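Mendex Patient Transport is hiring two night dispatch coordinators for its Rarnside base – posted 6/7/19
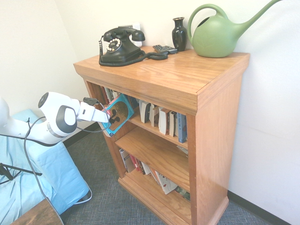 One of the current night coordinators, asked what new people should expect, says the first month is mostly learning the hospitals: which door takes stretchers, which ward wants a call before arrival, and how long the bridge road to Heywood takes in bad weather. After that the work gets easier to plan.

## The job

You will take transfer requests from hospitals and nursing homes, assign crews, and stay in contact with them until handover. Most runs are between Rarnside, Heywood and the heart center in Vullmont. The longest regular route is 50 miles. Last November the base handled 559 transfers, and a little under a third of them came in at night.

Shifts start at 7 p.m. and last twelve hours. There is always a second coordinator on duty.

## What you need

- A high school diploma or GED
- Two years in dispatch, EMS or a hospital admissions office
- Clear spoken English; Spanish is a plus
- Current CPR card, or willingness to get one before you start

You do not need to be a paramedic. We train on our own software – paid, on day shifts.

## Pay and applying

Hourly pay with a night differential, health coverage after 50 days, and uniform provided. Send a resume and the names of two references to the Mendex office in Rarnside. Please say which nights you cannot work.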